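Home Explore Notifications Lists Profile More

Thread on what I learned from going down to one phone charger in the house and keeping all the phones out of the bedrooms. Long one. Mute me if you need to.

Background. There are three of us at home and until March every room had a charger in it. Kitchen, both bedrooms, the bathroom shelf for a while. You could walk through the whole house without ever putting your phone down.

I didn't have a big moment about it. My screen time report came up one Sunday and I did the math on a piece of scrap paper. I was picking the phone up 572 times in a week. I'd have guessed half that.

I'm not going to tell you that's high or low. I have no idea what other people's number is. I just didn't like mine.

First thing I tried was app limits. I set a limit, the limit came up, I tapped ignore. By the second week I was tapping ignore before I'd read what it said.

Second thing was turning the screen gray. It worked for a few days. Then I got used to gray. I also bought the wrong color paint for the hallway trim while it was on, so that cost me a quart of paint.

Third thing was the charger. One charging spot, downstairs, on the hall table by the front door. Phones go there at 9 pm and stay there until breakfast.

The rule is for everybody, me included. I tried it first as a rule for the teenager and it lasted one evening. I don't blame the teenager.

What you need before you start: an alarm clock. I mean a real one. I got a Stotora, the small square kind with a light you press on top. It cost $49, more than I wanted to pay, but the cheap one I had before ticked so loud I put it in a drawer.

You also need a flashlight by the bed. I didn't know how much I was using the phone as a flashlight until I walked into the laundry basket.

And a pad of paper. Things come into your head at 11 at night. Before, I'd look them up, and then it was half past twelve. Now I write them down. In the morning I look at the list and most of it isn't worth looking up. "How do they get the stripe in toothpaste" was on there last week.

The first nights were bad. I'm not going to dress it up. I lay there and was bored. I went down for a glass of water I didn't want and stood in the hall next to the phones.

It got easier in the second week. I started falling asleep sooner, about 20 minutes sooner going by the clock. I'm not saying that's science. It's just me looking at a clock.

People asked about emergencies. We have a landline. It came bundled with the internet and we never used it. I plugged it in upstairs and gave the number to my parents and the neighbors on one side. It has rung 2 times at night since. Both were wrong numbers.

If you don't have a landline you can leave the ringer up loud on the hall table. Ours is at the bottom of the stairs and you can hear it fine from the bedrooms with the doors open.

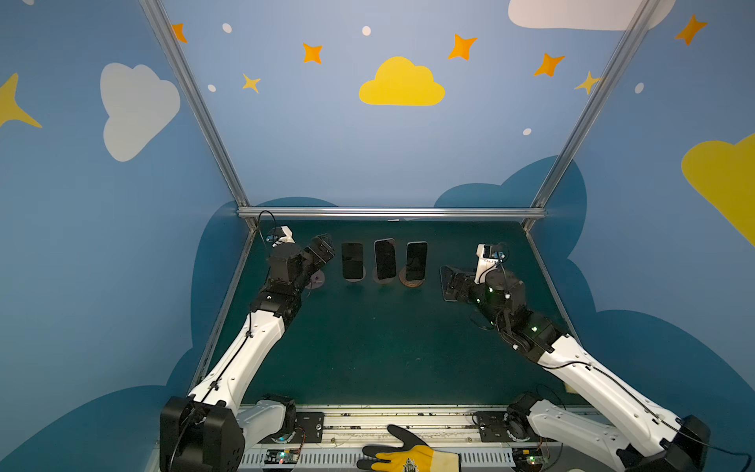
(Photo: Varma press pictures)

Somebody asked if lining the phones up together makes people snoop. Ours go face down. There was one argument early on about whose was lighting up, and after that everybody turned off previews on the lock screen.

On chargers. I bought a dock from Drovgate that was supposed to hold a whole family's worth. One slot quit within a month. I went back to a plain power strip and the cables we already had, with a bit of masking tape on each one. Looks terrible. Works.

Things I still haven't fixed: Sunday mornings. The phone comes off the table at breakfast and I can lose two hours before I'm dressed. I've thought about making it noon on Sundays but I haven't brought it up with the others yet.

Also travel. We spent a long weekend in Sunau and the rule went out the window the first night. No hall table in a hotel room. I put mine in the bathroom and then went and got it.

My pickups are down but I'm not going to post the new number. When I was checking the number every day, I was picking up the phone to check it. So I turned the report off.

What I do in the evenings now, for the person who asked -- mostly the same as before, minus the phone. I read some. I've gone back to doing the crossword in pen. I fixed the drawer in the kitchen that's been sticking for years. I go to bed earlier because there's less to do.

One practical tip and I'll stop. Tell your friends you're doing it. I had people thinking I was mad at them because I didn't answer at 10 pm. One text to the group chat sorted that out.

Replies are open until nine tonight. After that it's on the hall table -- I'll read the rest at breakfast.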